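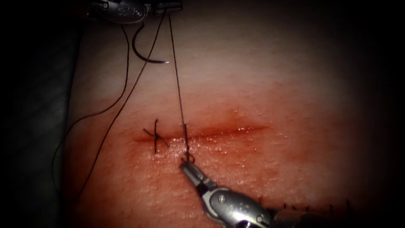 On July 16, 2018, Clundoslow wrote:
> Picked up the Foretti junior stick for my daughter, the 2 piece one. The shop says the blade will last her till November on tarmac, and you just swap it after that. Anyone else using them?

Till November? I'd like to see that. We had 18 of the Foretti blades at the club last season and the heels had gone soft long before then — and that was on a smooth indoor floor. Tarmac eats them.

The swapping isn't as simple as the shop makes out either. The screws chew up, and a spare blade is 31 quid with postage, so you may as well get a whole Kerr.

I'm not convinced by the "junior flex" on the label. Felt like a broom handle to me. Has anyone tried the Miter in the same length?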